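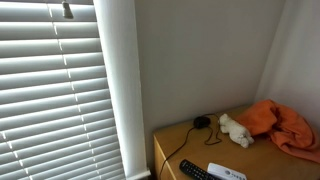 A reader wrote in after my first post on the Dredlow hand-guide kit to ask whether you need a workshop to teach a robot anything useful, or whether a bedroom will do. A bedroom will do! I've had the kit at home since November and most of my teaching has been tidying jobs: pick up the remote, move the soft toy, gather a bit of cloth off a wooden top next to a window.

The kit is a pair of handles with a small screen. You can hold the gripper and walk it through the job by hand, or sit back and drive it from the handles while it records. I started by hand and liked it right away (you feel every bump, and the arm goes where you push it), but the remote mode is what won me over. After an evening with it I stopped thinking about my fingers at all.

I recorded 48 runs of picking up a TV remote and the playback was already decent. Cloth took far more, 184 runs before I was happy, and it still grabs too deep when the folds are bunched up. Cords are the hard part. If one loops near the thing you want, take your time on the approach and come in from above, and throw out any run where you snagged it.

Blinds matter too. Bright slats behind the work gave me jumpy results until I recorded some runs with them open and some with them shut. The Stadesance software lets you tag runs by light, and I wish I'd found that menu sooner.

Gripes: the left handle squeaks, the cable is too short for a normal room, and undo only goes back one run. The Konetti handles I tried before were lighter, but they lagged enough to spoil small moves. These don't.

I'd buy it again. Next up is folding, wish me luck!

Last updated 31 January 2020

Search this site... Go

Contact | Copyright | Back to top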